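Flemberg wants 2,000 examples of a robot taking PCs apart. It has 648.

By the Ploreo newsdesk

Electronics recycler Famska says a robot arm at its Flemberg site will be able to strip a desktop computer without step-by-step programming by the time the current trial closes in October. The company has been collecting examples for the arm's learning system since the spring, and on Monday it gave trade press a look at how that is going.

The short version is that it is going slowly, and that the hard questions have been put off.

The idea is familiar by now. An operator guides the arm through a small job, such as lifting a memory module out of its slot or setting a processor down in a holder. The movements and the camera footage are saved together as one example. Do that enough times, the argument goes, and the software starts to produce the right movements by itself, even when the computer on the table sits a little differently than the last one did.

How many times is enough? Famska's target is 2,000 examples across all tasks. As of Monday it had kept 648. The company would not say how many it had recorded and thrown away, which is a number anyone thinking of buying this system ought to ask for. A project that keeps nine in ten of its recordings is a very different thing from one that keeps three. 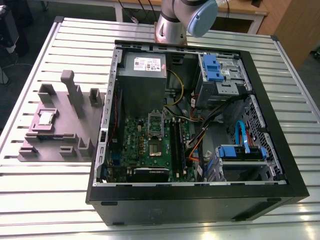
RECYCLING & REUSE

The work is done on a slotted aluminum table, with a computer tower lying on its side and its side panel off. Next to the tower is a gray 3D-printed fixture plate with holders and posts for the parts. On Monday a processor was resting in a purple-tinted tray on the plate, and the socket on the motherboard stood open and empty.

That fixture deserves more attention than it got in the presentation. Putting a chip into a tray that is always in the same spot, with a raised rim to keep it there, is a much easier job than dealing with a chip in the real world. Famska calls the plate a "training aid" and says later versions of the system will need it less. It did not say when, or how much less.

There is also the matter of what the arm is being shown. The trial covers 8 tasks, all of them involving parts that are meant to come out by hand. Memory is held by clips. Processors sit under a lever. None of the 8 involves a stripped screw, a swollen battery, a cable glued to the chassis or a layer of dust thick enough to hide a connector - and anyone who has spent a week on a teardown line knows that those are the jobs that eat up the day.

Asked about this, the company said harder cases would be added "as the data matures." Data does not mature. Somebody has to go and record it, and at the current pace the easy cases alone will run well past October.

The pace is worth spelling out. Operators must reset the table after every attempt, which means parts go back where they started and the arm returns to its resting position. If the grip slips halfway through, the attempt is marked and usually dropped. Famska says a good shift gives it 100 usable examples, but it has plainly not had many good shifts. At that rate the 648 on file would amount to less than seven days of work, and the trial has been going for months. A spokesperson put the gap down to setup, software changes and "learning how to collect," and said the rate was improving.

Maybe so. The software side comes from Mamo, a supplier that has run similar projects in packing and parts sorting. Mamo says that what the arm learns on one desktop model will carry over to others with "modest" extra recording. It offered no test results on Monday. The only demonstration was of a single task, done on the same model of computer used in the trial, under the same lights.

To be fair to both companies, nobody else in the business has cracked this either. Dismantling is still mostly hand work, and it is poorly paid and hard on the wrists. Whole processors and memory modules can be sold on for reuse, while shredded ones are worth only their metal. A machine that could pull them out undamaged would find customers, even if it were slower than a person. There is nothing foolish about trying to build one.

The trouble is the promise that comes attached. Famska's sales material already describes the arm as able to "disassemble desktop PCs," in the present tense. What was on show was an arm being taught to handle a few parts of one kind of PC, with a custom holder beside it and an operator at the controls for most of the morning.

Famska says it will publish success rates for each task when the trial ends. It has not decided whether those will include computers the system has never been shown. Two recyclers at Monday's session said they would wait for that figure before talking about price.

The next press session at Flemberg is planned for October.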